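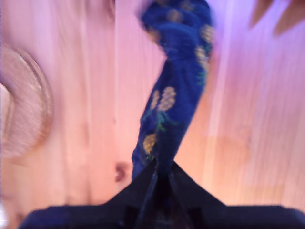 4. Washing small items with the Clanska compact washer

Small items such as socks, baby clothes and thin cloths need a little more attention than shirts or towels. Please read this section before the first small load.

4.1 Preparing the load

1. Turn every sock with the inside out. Open the ones that are rolled or twisted, so the water can reach all of the fabric.
2. Check the pockets of baby pants for coins and paper.
3. Put dark blue and black items in a separate load for the first 2 washes. New dark colors can give dye to the water.
4. Place socks in the net bag (part 116, delivered with the machine) and close the zipper fully.

Note: The net bag must be filled only to the half. A full bag becomes a hard ball and the drum will shake.

4.2 Starting the program

1. Close the door until you hear a click.
2. Turn the dial to SMALL. The display shows 20, and this is the length of the program in minutes.
3. Pour the liquid soap into the left drawer — never directly on the clothes.
4. Press START and hold it until the light is green.
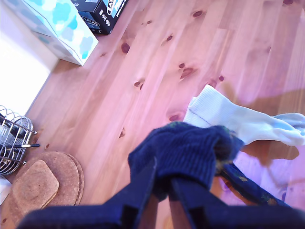
If the light becomes orange, the load is not well balanced. Press STOP, wait for the door to unlock, and spread the items with your hand. Then start again from step 1.

Caution: Do not pull the door while the drum is moving. The lock can break, and this damage is not covered by the warranty.

4.3 Drying

Ribbed socks dry best when you hang them from the toe, so the elastic part at the top keeps its shape. Wool must lie flat on a towel. Do not put the wet net bag on a heater.

Code 519 on the display means that the filter is blocked. See section 7 for how to clean it.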